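Chapter 6
Surfaces: Cleaning, Sanitizing, and Knowing Which One You Just Did

Before you read. Have your notes from the handwashing chapter handy. Key words for this one: soil, residue, contact time, cross-contamination, food-contact surface. Definitions at the back.

Start with a lunch rush. Simard Street Kitchen, a small place, soup and sandwiches, one long prep counter. Harvey Landry is on the line. Chicken goes out, he grabs the towel off his shoulder, wipes the counter, two swipes, starts slicing tomatoes. Counter looks fine. Shiny even. Three tables call the next day to say they were sick.

What went wrong? Most students say "he didn't wipe it enough." Wrong answer, or at least a small part of the answer. He could have wiped all afternoon with that towel. The towel was the problem, and so was the missing second step.

6.1 Two jobs, two words

Cleaning means taking off what you can see and feel. Crumbs, grease, juice, flour paste. Soap, warm water, some elbow.

Sanitizing means bringing the germs down to a safe level. You do it after cleaning. Not instead of. Sanitizer poured on top of grease mostly just makes wet grease.

People mix these up constantly, in talk and on labels and on the checklist taped to the walk-in. When you take over a kitchen, read the checklist. If it says "clean counters" and nothing else, fix it that day.

The order never changes:
Scrape or clear
Wash
Rinse
Sanitize
Air dry

Rinse gets skipped more than any other. Soap left behind can weaken the sanitizer, so you did step four for nothing. Air dry gets skipped too, usually by someone in a hurry with a towel. See Harvey.

6.2 Contact time

Sanitizer needs to sit. How long depends on the product, and the label tells you, so read the lable. Every time you open a new brand, even if the bottle is the same color as the old one.

If the surface dries before the time is up, put more on. If you wipe it off early, start over. Yes, during a rush.

Francine Gagnon ran the Cloton school cafeteria for years and kept a kitchen timer clipped to the sanitizer bucket. Cheap, loud, covered in tape. Her line cooks hated it. They also stopped guessing.

Change the bucket when the water gets cloudy or when the test strip reads low, whichever comes first. Test strips are not optional and they do expire.

6.3 Color and light

Why do so many prep rooms go with pale surfaces? Stains show. Beet juice, soy, a smear of egg yolk, all of it jumps out at you on a light counter and hides on a dark or speckled one. Same with a dropped bit of dark plastic or a stray peppercorn. 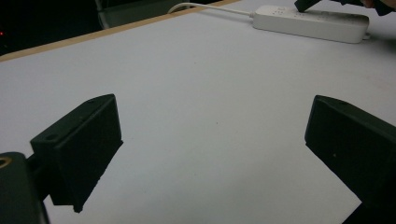
But a pale top can fool you the other way. Clear residue, dried sugar water, old soap film, raw chicken juice spread thin. None of that shows up well from straight above. Get your head down low and look across toward the light. Run a clean dry finger along it if your hands are washed. Tacky means go back to wash.

Overhead light matters as well. Tsutomu Miyazaki, who designed the teaching kitchen at Duvavance, put lights along the back wall as well as the ceiling so students could see film on the counters. Worth stealing if you ever get to plan a room.

Edges and seams are their own headache. Anywhere two pieces meet, stuff gets in and stays. Check the caulk. Check under the lip, where hands go and cloths dont.

6.4 Cloths, sponges, towels

Short version: the shoulder towel is for hot pan handles. Nothing else.

Wiping cloths live in sanitizer between uses. One set for raw meat areas, another set for everything else, different colors, posted on the wall. Sponges, leave them at home. They hold water and food, and they get passed from job to job.

Paper towels are fine for drying hands and for picking up a spill before you wash. They don't replace washing.

Try it: With a partner, spread a teaspoon of sugar water on half of a clean counter and let it dry. Trade places with another pair. Find their half by looking only, first standing, then crouched. Write down which worked, then do all five steps and check again.

Next, 6.5, cutting boards, which need their own section and more patience.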